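Isalside robotics club, week two of the Lotier project. They want a policy that puts a two-legged peg into a green foam board. I said 70 demos won't do it. I was called negative.

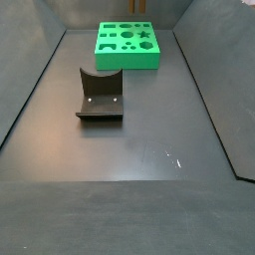 The plan is 200 demos by August. Fine – but if the board never moves, what does it learn except one spot on the floor?

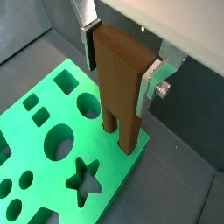
Two legs means two holes to hit at once, and a small tilt ruins both. Zirnum's write-up skips that part. I asked Hamdy's team for their failures and got a highlight reel.

Next on my list, move the board and run it again – same peg, no retraining. 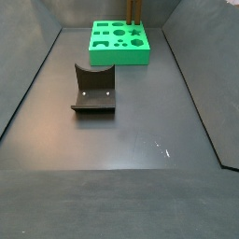 Things I'd want before I believe a success rate: every attempt logged, misses included.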